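Rulside opens second computer refurbishment workshop at Nokerness

2021-08-28

Rulside, the computer reuse company, has opened its second workshop, on the Clonberg estate at Nokerness. The new site will take in desktop computers that offices, schools and councils no longer want, strip them down, test the parts and build them up again for sale or donation.

The workshop has 16 benches and covers all the work that used to be shared between the first site and outside contractors. Collection, data wiping, testing, rebuilding and packing will now be done under one roof. The first site will carry on with laptops and screens only.

In the year to January, Rulside handled 2,853 desktop machines. Most were office towers between five and ten years old. Of those that could not be sold whole, the company kept the memory, processors, power supplies and drives that passed testing and used them in other builds. Cases and boards with no further use went to a licensed metals recycler.

Laine Org, who runs operations for Rulside, said the old arrangement had reached its limit.

"We were sending towers out to be stripped and then waiting for the parts to come back to us," Org said. "Things got mixed up on the way. You would have a processor in one box and the board it came from in another, and someone had to spend the afternoon matching them. Now the parts stay next to the machine until we know what is happening to it."

Each tower that comes into the Nokerness workshop is logged at the door and given a job number. It is opened and cleaned out at the first bench. The drive is taken out before any other testing starts and either wiped or destroyed, depending on what the donor has asked for. A certificate is sent to the donor by email within two weeks.

The processor, memory and any expansion cards are then removed and tested separately from the board. Power supplies are checked under load. Boards are looked over for swollen capacitors, bent socket pins and damaged connectors.

Removed parts go into a holder that stands on the bench beside the case. Drives and cards are kept upright in slots and the processor lies flat on a lower level, so that a person coming back to a half-finished job can see what has come out and what is still to be done. Rulside tried trays and bags before settling on holders.

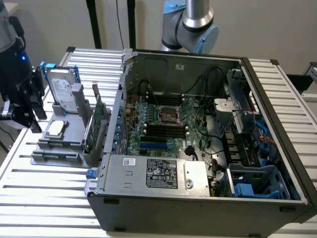 Machines that pass are rebuilt, usually with more memory than they arrived with, and run overnight before they are packed. They are sold with a one-year guarantee through the Rulside shop. A share of the stock is set aside for schools and community groups, who can apply at any time of year. The first 318 towers from the new workshop have been promised to adult learning centres and will be delivered once testing is finished.

The fitting out of the building was carried out by Palaniappan, which also put in the racking and the bench power. Work began in January. The loading bay is at the rear of the building and takes vehicles up to 7.5 tonnes.

Org said the company would like to hear from organisations with small numbers of machines as well as large ones.

"People think we only want a lorry full. If you have a few towers in a cupboard, ring us and we will add you to a round. Please leave the drives in. We would much sooner take them out ourselves and give you the paperwork, and the little rails they sit on tend to get lost otherwise."

Desktop towers of any make are accepted, working or not. Keyboards, mice and power leads are welcome if they come with a computer. Rulside cannot take printers, televisions, loose batteries or cathode ray tube monitors at Nokerness.

Collection is free within the local delivery area for five machines or more. Smaller loads can be dropped off at the front desk during opening hours, with no need to book. Donors should bring a note of the organisation's name and address for the log.

Notes to editors

Rulside buys, repairs and sells used computer equipment and has two sites. The Nokerness workshop deals with desktop computers. Visits for press and for possible donors can be arranged through Laine Org at the Nokerness office. Closed shoes must be worn on the workshop floor.

ENDS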